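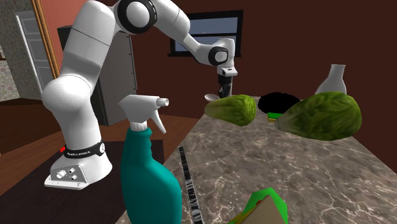
Rostislav Mikuš wants to know who will be called at night when the arm stops, and if this person is paid for the call or only thanked. He asked it in front of everybody at the shift change, and I had no answer prepared. I wrote it on the first line of my list and promised to bring it to the planning meeting.

Notebook, prep kitchen automation, Brinddale. 10th December.

Present state. The arm is still only in the simulation (Wendutier, the new version, finally installed on both computers). The real one comes when the floor plate is ready. Until then we train on counter clearing: pick up the small utensils, move the fruit to the back, leave the spray bottle where the person put it. The last rule came from the morning team. They say a spray bottle must stand where the hand expects it, and if a machine moves it to a "better" place they will search for it all day. I agree with them. I have put the bottle in the near corner of the counter in this layout, close to the base of the arm, so we can see how much it disturbs the planner.

It disturbs quite a lot. The trigger head is tall and the nozzle sticks out to the side, and when the elbow is low the planner prefers to go a long way around. The cycle gets slower but it is safe. Igor Trnka proposed to make the bottle shorter in the model. I said no, because the bottle in the kitchen will not become shorter.

Runs since October: 2211 in total, all layouts together. I do not write here a success percentage, as we changed the definition of success two times and the old numbers cannot be compared with the new ones. This should be repaired before somebody puts them on a slide.

Things seen today:

The white spoon. The gripper comes down to the right of it and stays there, above the counter. Same position in 9 runs one after another. I first blamed the camera calibration, then I found that the grasp point is calculated from the bounding box and the box is shifted. Light utensil near the back of the counter, thin handle, not much height for the fingers. To do: grasp point from the mask and no longer from the box. Igor takes this.

The big green fruits. They are modeled too large for our fingers, I think. The smaller one lies on its side with the narrow end to the left, and here the grasp could be possible across the narrow part. The larger one I would leave. In the real kitchen we have no fruit of this size on the prep counter anyway, and the person who knows fruit is faster with it. Also the person presses it with the thumb and knows if it is ready, and we have nothing in the arm that does this.

Dark round thing behind the fruits. It is partly hidden and the detector changes its opinion between pan and bowl from one run to the next. The label does not matter for clearing, but for the dish station it matters. Leave open.

Surface. The counter in this layout is gray marble with white veins, and our counters are steel. I was asked by Galanis if this is a problem for the contract milestone. For motion it is no problem. For vision it is a problem in both directions: steel reflects, and the veins give false edges. I would like to have both kinds in the training, mixed. Sent them a short message, no reply yet.

Now the part about people, which I write longer than the technical part because last time I left it to the end and then forgot half.

I stayed with the evening team from the start of the shift to the end. What they do at closing is clearing, wiping, sorting, and then preparing the first hour of the morning. On the plan from Lundero this is one block, 90 minutes, with the title "clearing," and the business case says the arm takes over the block. I do not believe it. From what I saw, the arm could take the clearing of utensils and maybe part of the sorting. The wiping it cannot do, the gripper has no tool for it and nobody has ordered one. The preparation for the morning is a different kind of work. They look in the order book, they remember that one oven is slow, they put the boards in the order in which the early person will want them. It has no line in the plan because it happened inside the other work.

So my worry is this: if the block is removed from the schedule, the preparation disappears also, and the morning team will discover it at the worst hour. I propose to split the block into two lines already now, before the arm arrives. Then everybody can see what stays with the people. Rostislav says they tried to have it as a separate line some years ago and it was refused as "too detailed." I will ask again, with the simulation times next to it.

Second point, hands and backs. Two persons in the evening team told me they would be glad to give away the sorting of small things, it is bending and reaching and the wrists hurt after it. One other person told me the opposite, that the sorting is the quiet part of the shift and she does not want to stand beside a machine at that time and watch it. I do not know what to do with this but I write it down. Both are true for the person who said it. Perhaps the arm does not have to run every evening -- the team could decide at the start of the shift. Technically this is easy, it is one switch. Organizationally I expect discussion.

Third point, the stops. In simulation a stop costs nothing, I press reset. In the kitchen somebody must go there, look what is between the fingers, take it out, and say to the system that it is clear. I made a trial of the restart steps on paper with the evening team, with the printed screen pictures. It has 5 steps, and at the third one everybody was lost, me also for a moment. The text on the button says "resume context" and no person in a kitchen will press this. Igor changes it to "continue." We will also put the steps on a card beside the cell, with large letters, because gloves and touch screens do not go together and people will want to read first and take the glove off after.

And then the question of Rostislav, which belongs to this point. At night there is one person in the building. If the arm stops at that time, can it simply stay stopped until morning? I think yes, if it always parks high and away from the counter, so the morning team can work without it. At present it does not park, it freezes where it is, with the forearm over the counter. For a person who arrives early and wants to cut bread this is a wall. So parking is now a requirement, and I put it before the spoon in the list. If parking works, no night call is needed and the payment question has a simple answer. If it does not work, there has to be a paid call, and I will say this in the meeting in these words.

Small remark about training. Management wrote "operators will be upskilled" in the announcement. People asked me what it means and I could say only what I plan myself: each person runs the restart steps with me next to them, during the shift and in paid time, as often as they want. Two people already asked if they can also see the simulation. Of course they can. I moved the second screen so it can be seen from the door side of the bench, please leave it so.

List for next days:

Parking position, high, tested with bottle in the near corner and also without bottle. Me.
Grasp point from mask. Igor.
Button text and card for restart steps. Igor text, me card. Evening team reads it before we print.
Steel surface for the layout, keep the marble one too. Me.
Split of the closing block in the schedule, write the request. Me, with Rostislav.
Galanis: wait for answer about surfaces, write again if nothing comes.

Computer near the window makes the fan noise again. I cleaned the filter, it is a little better. Left the runs going overnight with the larger fruit taken out of the target list.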